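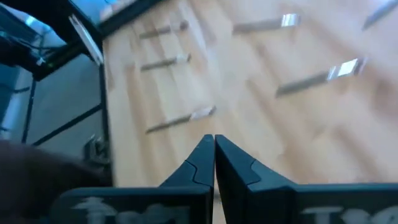
Demonstration recording at Fimico covers two input methods: moving the arm by hand (lead-through) and driving it from the Stesley remote station. The questions below come up most often from new operators. Drawer tasks are the usual first assignment. Bar handles like the ones on the wooden front are forgiving, and a slim horizontal pull gives the fingers a clear edge to close on. Knobs are covered in the Bekcombe task guide.

Which method should I use?

Use lead-through for slow contact work such as opening a drawer or pressing a lid. Use remote control for anything with two arms, or where your own hands would block a camera. Do not mix methods within one task set.

How long is a recording session?

Up to 80 minutes, including setup. Operators swap after that. A task set is closed at 67 accepted demonstrations.

Does the gripper have to be closed before the arm travels?

Yes, for all drawer and pick tasks. Close the fingers until the tips meet, then start recording. If the tips are apart at the first time step, the Fakir logger marks the demonstration as invalid.

How fast should I move?

Slower than feels natural. The logger drops samples when a wrist joint turns too quickly, and the policy learns the gap as a jump. Large wrist rotations should be spread over the whole approach.

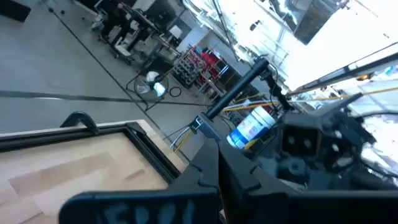 Gayan Barua wrote in to ask whether a pause in the middle of a demonstration counts as a fault, as he tends to stop before each grasp to check alignment. A pause under 7 seconds is kept and trimmed automatically. Anything longer splits the file, and both halves are rejected.

Can I correct a mistake and carry on?

Only if the correction is part of the task. Missing a grasp and trying again is useful data. Bumping the table is not. In that case press Discard, return the arm to its start pose and record again.

How should the object be placed for a single-object pick?

Put it on the bare tabletop within reach of the fingers and change its angle between demonstrations. A diagonal placement is harder than a square one and should make up almost half of the set. Raise the gripper well clear before you begin.
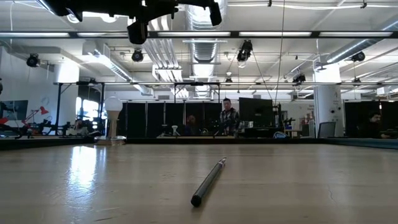
Single-object pick: pen set diagonally, gripper raised.

What changes when there are several objects?

The target has to be named in the task field before recording starts. Spread the objects out so that the fingers can come down on one without touching its neighbor. Similar objects are allowed, and for pen tasks they are preferred.

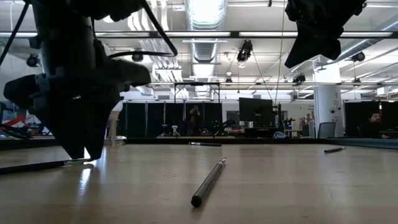 After every 6 demonstrations, rearrange the objects and choose a new target. Keep at least one object near the back of the table, where remote operators tend to misjudge depth.

Who reviews the recordings?

Uploads are checked on Tuesday. Rejected files are returned with a reason code, listed in the Fakir manual under Review.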